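Clarnum is hiring a laundry and linen folder for its Jotville workroom. The job is part time to start, with four shifts a week, and it suits someone who likes steady work with their hands and doesn't mind doing the same thing well many times over.

## The work

We wash, press and fold table linen, bedding and plain cloth for small hotels, restaurants and event halls. The folding room takes in clean pieces from the dryers and sends them out flat, sorted and stacked. In our busiest week last year it handled 2,815 pieces, most of them tablecloths and top sheets.

You will spend most of the shift standing at a table. A piece is laid out, the corners are found, the wrinkles are smoothed toward the edges, and the cloth is folded to the size on the order sheet. Pale colors are done on white tables and go out in their own stacks.

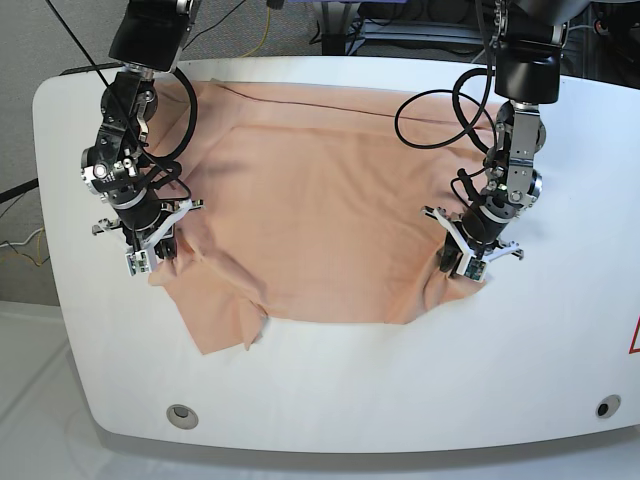
Pale cloth, slightly wrinkled.
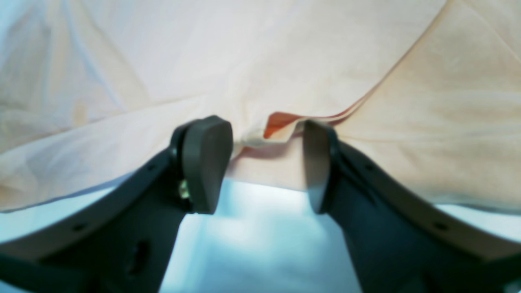 Other parts of the job:

- checking each piece for stains, pulled threads and loose hems, and setting aside anything that has to be washed again or mended
- counting stacks against the order sheet and signing the sheet
- tying and labeling bundles for the van
- wiping down the tables at the start of the shift and again after the break
- helping at the press when the folding is caught up

The Kaufmann order is the largest on our books, 839 napkins and 254 tablecloths every week, and it has to be ready by 2 p.m. on Saturday. Everyone in the folding room works that day. Please don't apply if you can't do Saturdays.

## What we ask for

No experience is needed. We train for two weeks, paid at the full rate, and you will work next to someone who has done the job for a while. You need to be able to stand for up to three hours at a time, lift a full bundle to waist height, and read an order sheet in English. Good eyesight for small marks on light fabric helps a lot — glasses are fine.

Please leave rings and bracelets at home. They catch on the weave. We supply aprons and have lockers by the back door.

## Hours and place

Shifts run from 6:30 a.m. to 12:30 p.m., except Saturday, when we finish at 2 p.m. The workroom is at 105 Prerncombe Road, Jotville. There is free parking behind the building. The bus stops across the street, but the first one gets in at 6:40, so if you rely on it tell us and we will set a later start.

## How to apply

Drop off a short note at the front desk any morning before noon, or mail it to the address above. Tell us what work you have done, which days you are free, and when you could start. We would like the new person in place by the end of January.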